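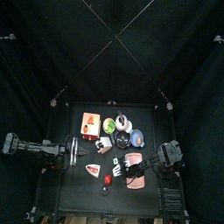

Bascombe Toy Library to reopen in larger premises with longer hours

FOR IMMEDIATE RELEASE
May 10, 2026

The Bascombe Toy Library will reopen in October in the former Picard Street post office, with more shelf space, a play area and opening hours that suit families who work during the week.

The library has lent toys, puzzles and games to local families from a room behind the Bascombe hall for 18 years. The room has no street entrance and no space to bring in a double pram. Members have had to leave prams in the hall foyer and carry both children and toys down a narrow corridor. The new premises are at street level, with an automatic door and a ramp from the rear car park.

The lease was signed on Friday and runs for five years, with an option to renew.

What will change

The library now opens for one morning a week. From October it will open on Tuesday and Thursday mornings, on Wednesday from 3 pm to 6 pm, and on Saturday from 9 am to noon. A returns cupboard at the rear entrance will be available at all times for items that fit inside it. Ride-on toys, large play sets and anything with a battery must still be returned over the counter.

Members will be able to borrow up to six items at a time, up from four. The loan period will go from 2 weeks to 3 weeks, and loans can be renewed once if no other member has reserved the item.

The collection will be arranged by type of play and no longer by age group. Families told the library in last year's survey that the age shelves were hard to use when they had children of different ages, and that some items were being passed over by children who would have enjoyed them. Age guidance will stay on every label, and items with small parts will be kept on shelves above the reach of toddlers.

New items

The library will add 125 items to the collection before it reopens. Most will be in the areas where waiting lists are longest: pretend kitchens and play food, wooden train sets, balance bikes and outdoor water play. There will also be a larger range of puzzles with knobs and easy-grip pieces, and a shelf of board games for children aged eight and over.

Kitchen play sets have been the most reserved items for the past two years. They are also the ones that most often come back with something missing, usually a lid or a spoon. Each set will now be packed in a clear tub with a printed contents card, and members will be asked to check the contents with staff when they borrow and again when they return. A missing small piece will not be charged for if it is handed in within the following loan period.

The catalogue is also moving. The card file and the spreadsheet that replaced part of it will both be retired, and members will be able to search, reserve and renew through Dillaveo, an online lending system. Members who prefer not to use it can phone or come to the counter as they do now. Existing reservations will be carried over.

Cost of membership

Annual family membership will stay at $60. Concession card holders will pay $20, down from $35. Grandparents and registered family day care providers can join at the same rates. Families can also pay by the term.

Membership that is current on the day the library closes for the move will be extended by the length of the closure. Members do not need to apply for this.

Fit-out and closure dates

Plestus, the building firm engaged for the fit-out, will start work on the Picard Street site in June. The work includes new flooring, shelving, an accessible toilet with a change table, and a washing area where returned toys can be cleaned and dried before they go back on the shelves. The original post office counter will be kept and lowered at one end.

The present library will stay open until the end of August. It will be closed through September while the collection is packed, checked and moved. Members may keep items over the closure, and no late fees will be charged in that time. Families who would like to borrow extra items for the closure can do so in the last two weeks of August, up to a limit of ten.

Donations

The library can accept clean, complete toys and games in good working order until the end of July. It cannot accept soft toys, cots, car seats, helmets or anything that has been recalled. Please phone before bringing in large items, as storage is limited until the move.

An open morning will be held on the first Saturday of trading. Families who are not members are welcome to come in, look through the collection and try the play area. No booking is needed.

About the Bascombe Toy Library

The Bascombe Toy Library is a not-for-profit community organisation. It lends toys, puzzles, games and party equipment to families, carers and early childhood services in Bascombe and the surrounding district.

Media enquiries

Please contact the library office during opening hours. Visits to the Picard Street site can be arranged once the flooring is finished.

ENDS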